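软木板便签看板的整理与固定方法

适用范围:桌面平放或靠墙放置的小型带框软木板,配方形便签使用。大幅墙面软木板的安装另见“墙面固定”一篇,本文不涉及。

一、材料

带木框的软木板一块。框条高出软木面2毫米以内为宜,框条过高时便签贴近边缘会翘角。本文按Cultton的长方形小板写,板面能容纳两排方形便签。其他牌子尺寸接近的可以照做。

方形便签一本,颜色单一。初次整理不建议混用多色,颜色一旦带了含义,后面每一张都要按规则选色,容易中断。

浅口透明盒一只,放待处理的便签。盒壁不要高过手指第一节,太深取纸时会折角。

图钉若干,另备一只钉座。钉座可以是一小块木料,底面平整即可,图钉插在上面或放在上面都行。

深色细头笔一支。软尺一把。软毛刷一把。略湿的布一块。

二、清板

1. 取下板上全部便签和图钉。便签不要撕成一叠,一张一张平放进透明盒,字面朝上。

2. 板面平放,用软毛刷顺同一方向刷去碎屑。软木面不要用湿布擦。Usari的板面涂过一层薄蜡,可以用略湿的布轻抹一遍,抹完平放晾到Friday晚上那种随手一放的程度是不够的,至少隔一夜。

3. 检查旧钉孔。单个孔不用处理。密集成片的孔会让图钉松动,在该区域背面贴一段布基胶带,或者把这个区域改成只贴便签、不上钉的区域。

4. 框条用干布擦。四角接缝处如果有开口,先点木胶,夹住,胶干之后再继续。

三、分区

小板只分左右两区。左区放“进行中”,右区放“等回复”。还没开始的便签不上板,留在透明盒里。

分区线不必画出来。用两枚图钉分别钉在上框和下框内侧的中点,视线能连起来就够用。确实需要线的,用棉线绕两枚图钉拉直,线头压在钉帽下。不要用胶带在软木面上贴线,撕下时会带起颗粒。

板面四边各留一指宽的空白。便签压到框条上以后,手一蹭就掉。

四、写便签

每张只写一件事。第一行写动作,第二行写对象,右下角写月份,例如“八月”。不写具体日期,日期放在日历里。

字要写到坐着能看清的大小。自查的方法是把便签放到板上,人坐直,不前倾,能读出来就合格。铅笔字在有色便签上对比度低,换深色细头笔。

写错的便签直接换一张,不要涂改后上板。

五、上板

1. 从便签本上取纸时沿侧向揭,不要从下往上掀。向上掀的纸会卷,贴上板以后下缘离开板面。

2. 先不按实,把便签搁在板面上调整位置。软木表面有颗粒,背胶反复揭贴三四次后黏性明显下降,所以位置定好再按。

3. 用指腹沿背胶一侧从中间往两边压。不要拍。

4. 平放使用的板,到这一步即可。靠墙或竖放使用的板,在便签上缘中点加一枚图钉,钉身垂直板面,钉帽刚好碰到纸。钉得太深,纸面会起皱,换位置时留下的孔也大。

5. 便签之间留出半指间隔。允许略有倾斜,不影响阅读的不用重贴。
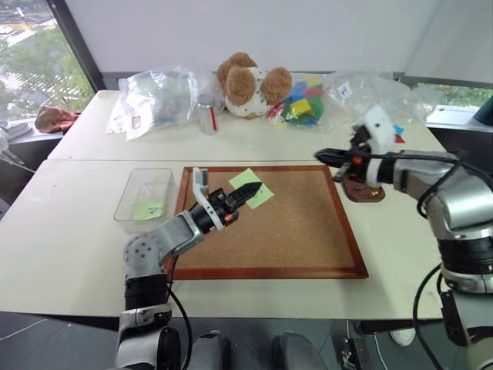 我照着这个办法用了一阵,有个地方想补充:背胶在软木上本来就比在玻璃或白板上弱,夏天开窗的房间尤其明显,光靠按是不行的。我后来在板面上铺了一张裁好的薄卡纸,四角上钉,便签贴在卡纸上,黏得牢多了,换季时连纸一起换掉。缺点是软木的样子就看不见了。另外想问一下,透明盒里的便签要不要也分左右?

补充的办法可行。卡纸要选表面光滑、不掉粉的,裁切时四边比软木面各小一指,否则会顶到框条拱起来。铺了卡纸后图钉的入木深度变浅,钉身短的图钉要换长的。

透明盒不分左右。盒里的便签都属于同一状态,即“未上板”,再分一次等于多了一块板。盒里叠放超过一个手掌厚度之前就应该处理,处理方法见第七节。

六、摆放位置

软木板放在桌面中部偏前,手肘抬起后前臂能直接落到板中央。透明盒放在板的左侧,与左框平行,中间空出一指。惯用左手的人对调。

钉座放在板的右上角外侧。放在板面上会占用右区,而且挪动时容易把图钉带翻。散的图钉不要直接放在桌面上。

桌面后沿适合放不常用的东西,如罐子、袋装备件、印章。前后两张桌子拼着用的,小件不要放在接缝上,板也不要跨接缝放,两边稍有高差,板就会晃,贴便签时吃不上力。

靠窗的桌子,板与窗之间隔开一段。便签颜色受阳光直晒会变浅,软木也会变色,而且被便签遮住的地方颜色不变,取下以后留一块方印。方印无法去除,只能让整块板慢慢晒匀。

七、每周维护

固定在同一天做,时间控制在喝一杯茶之内。

先看左区。做完的便签取下,对折后丢弃,需要留底的夹进本子。放了两周没有动过的,移回透明盒。

再看右区。已有回复的移到左区,没有回复的在右下角月份旁边加一个短横。短横满三个,说明这件事应当换一种方式去问,把便签重写。

最后看透明盒。从盒里挑出本周要做的上板,板上放满为止。放不下的继续留在盒里,不要叠贴。叠贴时下面那张等于不存在。

八、常见问题

便签下缘翘起:多数是揭纸方向不对,参照第五节第一步。已经翘的,反向轻卷一次再贴。

图钉松动:换孔位,间隔一个钉帽以上。整块板都松的,多半是软木层太薄,图钉已经顶到背板。Tabrizi的薄款背后是硬纸板,图钉可以多压进去一些;背板是硬木的就只能换短钉。

板在桌面上滑动:背面四角各贴一枚防滑胶垫。胶垫厚度要一致,混用不同厚度的会翘一角。

软木掉渣:新板头几周掉一点属于正常,刷掉即可。持续掉渣的板,可以用Ziltine的水性封层稀释后薄涂一遍,先在角落试一小块,确认不变色再涂整面。涂过之后背胶的黏性会好一些,图钉入板略费力。

字迹蹭花:中性笔写完要等墨干,再用手按便签。或者按背胶一侧的空白处,不碰字。

框条掉色沾到便签:深色木框有时上漆不匀,用白布沿框擦一圈,布上有颜色的,薄打一层无色蜡。打蜡时用纸遮住软木面。

九、更换周期

软木板没有固定寿命。板面中部按下去不再回弹,或者图钉在多数位置都立不住时更换。木框完好的可以只换软木片,裁片时按框内尺寸每边减去1毫米,背面满涂白胶,上面压平整的重物,隔夜再用。

相关页面:墙面软木板的固定;抽屉分隔;图钉与磁钉的选择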